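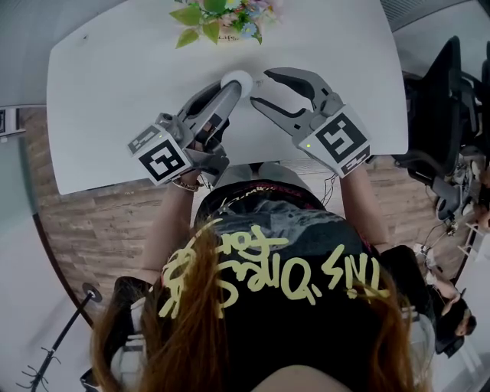
2018-05-17

Notebook, paper bench, Ladcombe

Continued with the Velska ledger. The paste test from last week is finished and I write the result before I forget it.

The binding is in worse condition than I thought when it came to us. The sewing is broken at three places in the first half, and the spine lining is brown and comes away as powder. The text block itself is good. It is rag paper, quite thick, with a date of 1571 on the first written leaf. The ink has made a halo around the heavier letters but I found no holes so far. I looked only until leaf 21, so this is not a final statement.

Paste. I compared the wheat starch we always cook with the ready powder from Gredier. Same water for both, same brush, same Japanese paper in strips. I glued the strips on scrap rag paper and left them between blotters under a weight of 900 g overnight.

Wheat starch, cooked: flat strips, no shine, a clean edge. When I pulled, the strip tore before the joint opened. After wetting again it came off easily and left almost nothing.

Gredier powder: also flat, and more comfortable to prepare, this I must admit. But there is a light shine where the brush went over the edge, and in wetting again it became slimy and needed a second blotter. For the boxes and the folders I would use it without worry. For the ledger I stay with the cooked paste.

Note for everybody who cooks: please sieve it two times. The jar in the refrigerator had small lumps yesterday and I threw it away. Please write also the day on the lid, I cannot guess it from the smell.

Spine cleaning. I put a poultice on the lower part of the spine only, for testing. After fifteen minutes the old glue was soft and I could lift it with the bone folder. After twenty five minutes the moisture was already going into the folds, and this is too long. So: fifteen minutes, look, and if needed make a fresh one for a short time. Do not leave the old one sitting there.

There is waste paper under the lining, printed, with red and black letters. I got out 3 pieces, the biggest like a playing card. They are now in a polyester sleeve with the ledger number in pencil. I did not try to join them. Somebody who reads Latin better than me should look before we decide if they go back into the binding or stay separate. My opinion is separate, with a note in the box.

Tried the repair tissue in two tones on leaf 4, on the lower corner where it is missing. The darker one looks right in daylight and too warm under the lamp. The lighter one is a little pale in both. I take the darker. If I tone a new sheet, it should be with less brown, maybe half of what the recipe card says.

The small Nisbet press has again the problem with the screw. It goes down straight until the last turn, and then the plate leans to the left. I put a card under the one side, which helps for folders, but I will not put the ledger in it like this. Use the big press until it is repaired.

To do next:
check leaves 22 to the end for ink damage
order thread, the thinner one, we have only one spool
cook new paste, small quantity
ask Velska if they want the old boards kept

The blotters on the rack are still damp, please do not stack them.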